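**Unit 4: Planning an equipment purchase**

Students will prepare a budget for a small handling project. The set case is Clustska, which intends to collect demonstrations of household tasks, including the handling of socks and folded cloth, with hand-held grippers.

The purchase price is only the first line of the budget. Each gripper is to be entered at $700, with replacement fingers listed separately at $97 a set. Fingers are consumables and must not be placed under capital. 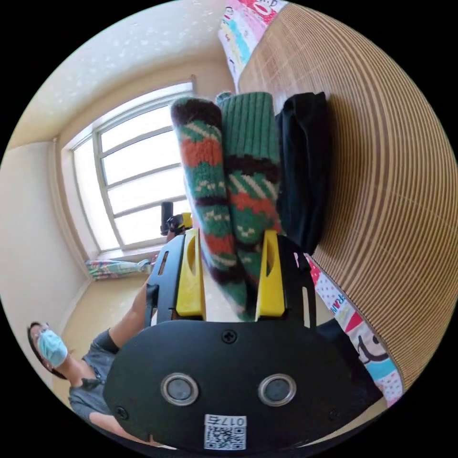
Labour is the second line. Operators must be trained and paid for set-up time, and household articles must be bought and laundered. Allow $307 for articles in the first term.

Quotations should be sought from at least two suppliers. In the set case these are Pimier and Kuvutel. Record freight, warranty and lead time for each, and state whether spare parts are held locally.

Budgets are due at the end of March and should be addressed to Yaroslav Onyshchenko. Questions about the costing template, form 1001, may be directed to Nicanor Durán.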